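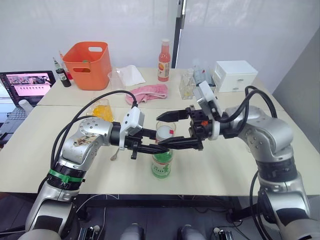
Cricket Talk > Domestic and Club

Thread: Moving the Margaritis Cup final under lights, good or bad?

skulley_end
So the league wants the October final at Grurwood to start at 4:30 in the afternoon and finish under lights, pink ball and all. I've been going to that final since I was a kid and I have to say I'm excited! The semi drew 288 people on a gorgeous day, and I bet half of them left at tea. Put it on after work and folks might come straight over and stay for the chase. Anybody planning to go?

bodskabowler
Not me. I played on that ground for years and the lights at the Skulley end are terrible. You lose anything hit above the sight screen. Killian Marty dropped two up there in the evening friendly and he's the safest pair of hands in the league.

skulley_end
I was at that game and one of those went straight through him, lights or no lights, sorry.

bodskabowler
One, sure. The other he never saw. Ask him.

extra_cover_ed
The lights don't bother me, the dew does. October evenings down by the creek, the outfield is soaked by seven. Whoever bowls second is going to be holding a bar of soap. Win the toss, bowl first, go home with the cup. Is that what we want from a final?

skulley_end
Bodska bowled second in the friendly and won it, though. Endang Lau took four wickets with that supposedly wet ball and she's a spinner.
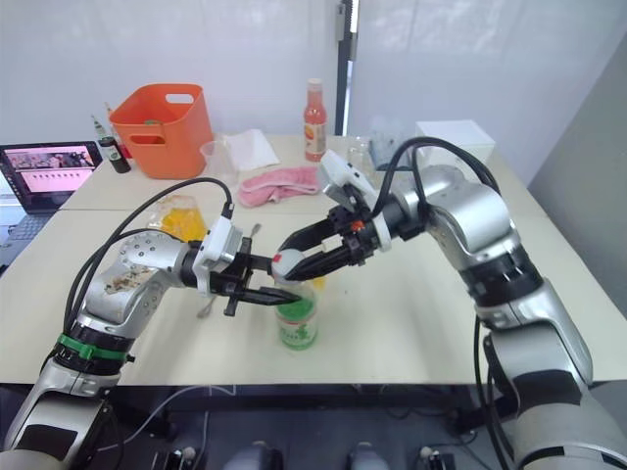

Re: crowds

extra_cover_ed
OK but the friendly was in August. Totally different air.

On the crowd thing, I looked through the old scorebooks. The best gate the final ever had was 1,069, and that was a plain old day game with a red ball. Last season it was 686. I don't buy that people quit coming on account of the start time. They quit when the two best sides started sending their kids to play it.

mrs_third_man
Ed, that 1,069 was the year they let everybody in free and had the barbecue. I was on the gate and we gave up on tickets by lunch. Love you but you can't use that one.

I like the evening start, personally. My shift ends at four and I've missed the last few finals completely. If it's cold I'll bring a blanket.

bodskabowler
Fair point about the shifts, I hadn't thought about that. I'd still want the Skulley end lights fixed first. They've got 12 bulbs on that pole and a bunch of them flicker.
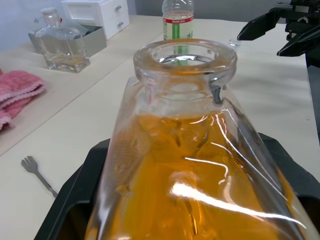 Re: what about the ball?

legbye_larry
Reading all this and wondering why we can't have the late start and a white ball. We have white balls! There's a box of them at Grurwood from the short format. The pink ones go soft by the thirtieth over and then it's just blocking.

skulley_end
White ball means colored kit, and Bodska only have whites. I did ask.

legbye_larry
Then they can borrow ours. We're not in the final (again).

bodskabowler
I am not wearing your orange shirts, Larry.

mrs_third_man
I'd pay double to see that.

extra_cover_ed
Still think it comes down to the toss. Captains vote on it next week, I'll post what they decide.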